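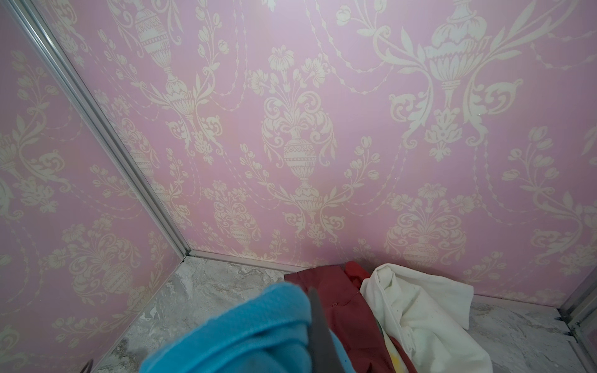 Pink damask panels with metal corner strips – how to join the pattern, and does marble-look floor go with it?

Posted by Prilleleo in Walls and Floors

Hello everybody. I am lining a small box room, open at the front, with three walls. I have chosen a pink paper with a cream pattern, the old style with urns and flowers and long leaves. I glue the paper on panels first and then I put the panels in place, and the corners are covered with aluminum strip. The floor will be gray with a marble pattern.

My first problem is the corner. The urn on the back wall and the urn on the side wall must be at the same height, I think, but my roll has a big repeat and I lose a lot of paper each time I try to match. Must I match through the corner if there is a metal strip between the two panels? The strip is 28 mm wide.

My second problem is the floor. My sister says that a patterned wall and a patterned floor together will be too much for the eye. I like both and the floor is already paid, so I hope somebody will tell me she is wrong. I have until Monday to return the paper, but I do not want to return it.

Thank you in advance, and sorry for my English. 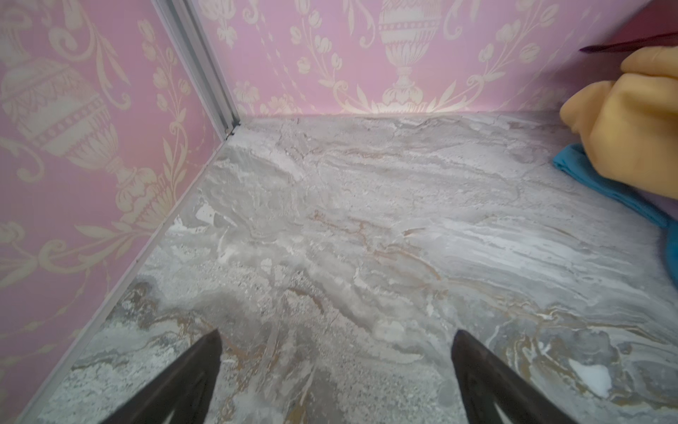

Maarja Lūse
3 people found this helpful

Dear Prilleleo, I have papered many rooms with big patterns, so I try to answer both.

About the corner. With a metal strip you have more freedom than with a bare corner. The eye stops at the strip and then starts again on the next wall. What the eye does not forgive is different height. If the urn on one wall stands a little higher than its neighbor, you see it every time you come in. So please match the height and let the sideways match go. You will save a good part of the paper.

I do it in this way. Hang or lay the back panel first, because everybody looks at it first. Put one urn in the middle of the wall and measure from the middle to both sides. Then mark with a pencil the height of one easy point, for example the top band of the urn, and carry this mark around to the side walls with a level. Do not measure up from the floor. Floors are often not straight, and the mistake goes into your pattern.

When you cut the panels, leave the paper 40 mm longer on each side and fold it behind the edge. Some people cut it exactly and trust the strip to cover, but if the panel moves a little you get a white line beside the metal. Let the glue dry one full night before you put the strip on. Do not press the strip with your thumb along the paper, use a clean cloth under your hand, as cream and pink show every finger.
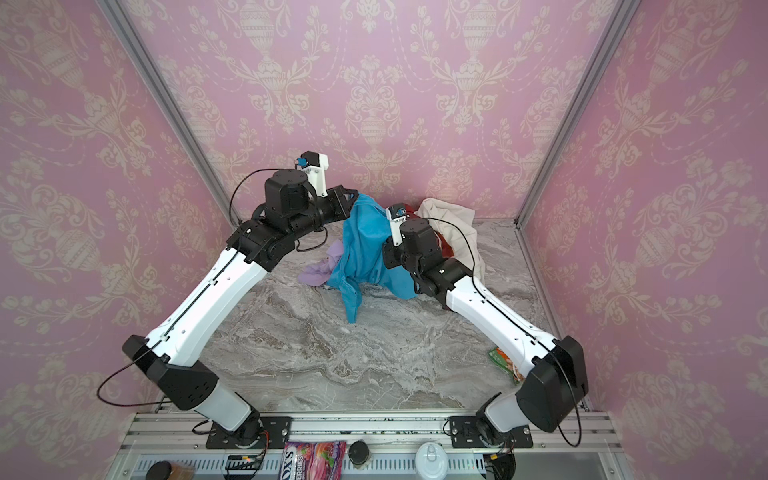 About the floor, I think your sister is half right. Two patterns can live together if they do not have the same color strength and the same kind of shape. Your paper is drawn and regular, with the same urn again and again. Marble is irregular and it has almost no shape, so it does not fight. Trouble begins only when the third thing comes in. A plain blue cloth lying by the back wall already pulls the whole eye to it, more than any urn, and it will be the same with a cushion or a rug in strong color. So choose one strong color and keep all the rest beige, gray or cream. I would also take a marble that has a bit of tan in the veins, because pure cold gray next to pink can look tired in the evening.

One thing more, the thin strip at the bottom of the wall. Take it in the same metal as the corners. I once mixed silver corners with a white base strip, and I changed it after 2 weeks.

Çınar

i dont match anything in corners. strip hides it. keep the paper, its nice

Prilleleo

Thank you Maarja, this is very clear. I did measure from the floor, so now I know why the left wall looked wrong to me! I will do the pencil mark with the level. Çınar, thank you too, but I think I will see it if I do not match.

Can I ask also how to clean the paper? It is shining a little when the lamp is on it and I am afraid to make dull places.
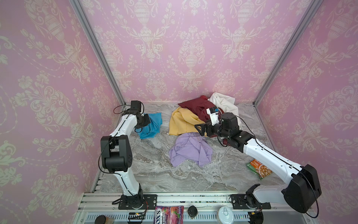
Maarja Lūse

A dry soft brush first, always from the top down. If there is a spot, take a sponge almost dry with plain water and touch it, do not rub – the rubbing makes the dull place, the water alone does not. Try it first low in a corner. And keep the rest of the roll with the batch number on it, in case you must change one panel later.

Gallthorpe

I agree with most of this, but I would fix the floor before the walls. If you put the panels first, the base strip will sit too low and you must take it off again when the floor comes in. Also check the level you borrow. Mine was not true and I papered a whole hallway with it in February.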